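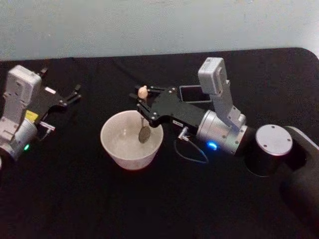

Kann man zwei Roboterarme in einer Gemeinschaftswerkstatt bauen, ohne vorher Maschinenbau studiert zu haben? Mit Geduld und netten Leuten am Nebentisch klappt das ganz gut, finde ich.

Seit Oktober 2021 steht unser Projekt Rorkix jetzt offiziell im Belegungsplan vom Sterusholm, und ich komme endlich mal dazu, ein paar Zeilen darüber zu schreiben. Angefangen haben Canan Işık und ich mit einem Haufen Teile und einer Kasse, in der nach dem Flohmarkt 2264 Euro lagen. Davon ist fast alles in Gelenke und Kameras geflossen (die Kabel nicht zu vergessen, Kabel sind ja unverschämt teuer!).

Die Arme sollen kleine Küchensachen lernen. Zurzeit üben wir mit Löffel und Schüssel: greifen, eintauchen, rühren, wieder ablegen. Klingt nach nichts, aber der Löffel dreht sich gern zwischen den Fingern weg, und dann rührt man eben mit dem Griff. Jeder Arm hat seine eigene Kamera am Handgelenk, das war Canans Idee, und ich habe damals noch gemeckert, weil ich das Gewicht da vorne nicht haben wollte – inzwischen bin ich bekehrt. Beim Ausrichten der Halterungen hat Grímur Thorlacius geholfen, und zwar 3 Abende am Stück, danke nochmal!

Die Steuerung heißt bei uns Zakalano und läuft auf einem alten Bürorechner unterm Tisch. Gunhild Bech hat sie fast komplett neu geschrieben, nachdem meine Version bei jedem zweiten Start die Gelenke vertauscht hatte. Im Moment hebt sie die Abläufe noch einzeln auf, bis gestern waren es 82, und wer will, darf gern mal reinschauen.

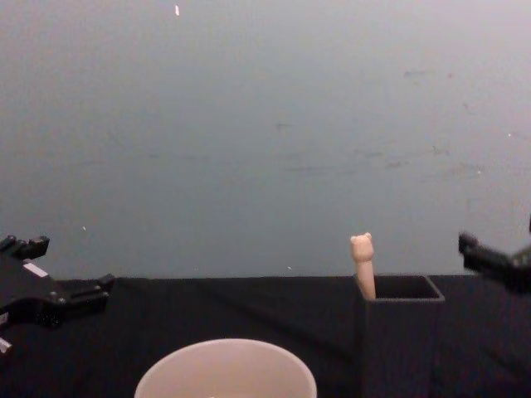 Wie es weitergeht

Als Nächstes wollen wir, dass beide Arme sich bei einer Aufgabe abwechseln, also der eine hält und der andere macht. Dafür brauchen wir noch weichere Fingerauflagen. Baldur Arnardóttir druckt uns gerade ein paar Muster, mal sehen, welche davon auf glattem Geschirr was taugen. Wer noch Silikonreste hat: bitte in die Kiste neben der Drehbank legen – wir nehmen wirklich alles.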